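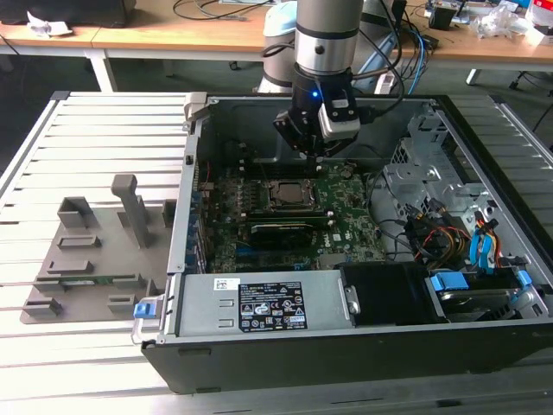 去Taltside看机器人拆电脑

2025年10月12日，星期日

我对开放日这种东西一向警惕。通常是签到、领一个印着logo的布袋、听人讲四十分钟愿景，最后在走廊里吃一块很干的饼干。Taltside这次的流程基本符合预期，布袋是米色的，饼干是燕麦的，愿景倒是压缩到了15分钟，主讲的Velimir Kos显然自己也想早点下楼。

楼下才是我来的理由。他们有个项目叫Menda，做的是旧台式机的拆解：机械臂把还能用的零件一个一个取出来，该回收的回收，该翻新的翻新。报名页面上写的是“见证循环经济的未来”，我想见证的其实是另一件事，就是一台机器对付CPU插座的时候会不会跟我一样手抖。

交代一下背景。九月份我给家里那台老机器换硅脂，散热器一拔，处理器跟着一起上来了，针脚弯了2根。我拿着自动铅笔的笔头掰了一个晚上，掰回来了一根。所以我看别人（或者别的什么）拆处理器，心态是很复杂的，一半是学习，一半是盼着它出丑。

演示台是铝型材拼的，旁边就是普通木面办公桌，桌上有一团揉皱的白纸，线从桌边垂下来。这一点我很喜欢。宣传片里的实验室永远像牙科诊所，真正干活的地方总有一团揉皱的纸。机箱是台戴尔，侧躺着，侧板已经拆了，主板、电源、硬盘架全露在外面，一副等着体检的样子。

带我们这一组的是Liis Luik，说话很快，回答问题从来不超过一句。有人问为什么用这么旧的机器，她说：“因为送来的就是这么旧的。”有人问能不能拆笔记本，她说不能。又有人问以后呢，她说以后再说。我觉得整个愿景环节可以直接交给她，能再省下十来分钟。
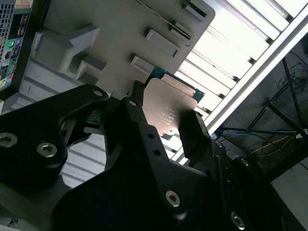

拿处理器这一步难在哪儿，Liis倒是破例讲了好几句。金属盖子的边缘很薄，夹爪两边要贴得准，夹高了打滑，夹低了会碰到插座的框。基板又比盖子大一圈，力气用偏了，受罪的是基板。她说这些的时候我一直点头，点得像个内行，心里想的全是那根自动铅笔。

速度嘛，要说实话，慢。那种慢很像我父亲倒车入库，每动一下都要停下来想一想自己的一生。我旁边站着一个叫Rok的大哥，自己开维修铺，看了一会儿就开始小声报他徒手需要几秒，报到第三遍，他太太请他去看看别的展位。但我后来也想过，Rok一天拆几台就要去揉手腕了，而且他收钱。

问答环节还是有料的。Tincuța Ciobanu负责夹具，就是机箱左边那块灰色的3D打印板，上面一堆方块和槽，还立着一根柱子，一块绿色的小电路板就卧在其中一个槽里。她说现在这块是第9版，前面几版都在她办公室当书立。我问哪一版最好用，她说当书立的话是第二版。整个下午我最想要的纪念品就是这个，可惜他们只发布袋。

我还问了一个自认为很刁钻的问题：线怎么办？机箱里那一把红黄黑的电源线，加上蓝色的SATA线，挤在硬盘架边上，谁看了都想叹气。Tincuța也叹了口气，说线是另一个项目，叫Rustmont，目前的进展是有了名字。
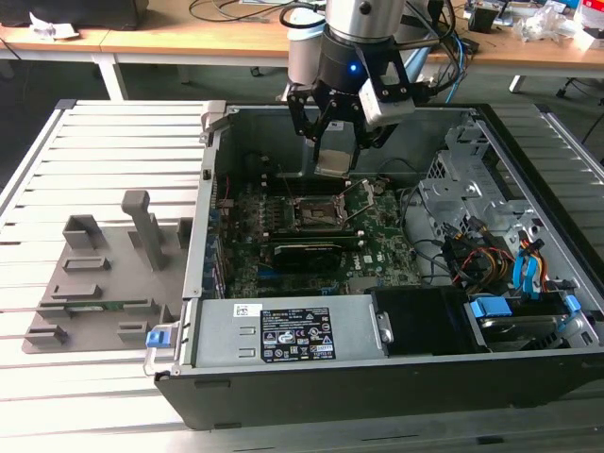
夹爪停在主板上方，夹着一个银色小金属件；下面的插座是空的，拉杆还翘着。

散场前我在台边又站了一会儿。围观的人换了一拨，有个小男孩问他妈妈机器人知不知道自己在拆电脑，他妈妈说你去问那个阿姨。Liis说不知道，然后补了一句，它连今天星期天都不知道，我们知道。

有几件小事给想去的朋友参考。Taltside门口的停车位是给员工的，牌子很小，罚单很大。二楼的咖啡机要自己带杯子，这条写在活动邮件的最底下，字号跟药品说明书差不多。演示区没有座位，前排又都是带孩子的，个子不高的话早点下楼。还有，别在愿景环节提问，你会把它从15分钟问成半个小时，前排那位戴围巾的先生，我说的就是你。

回家以后我把那台老机器又从柜子里搬出来，放在餐桌上，侧板打开，看了看那根还歪着的针脚。看完又装回去了。布袋现在拿来装它的螺丝，大小正合适。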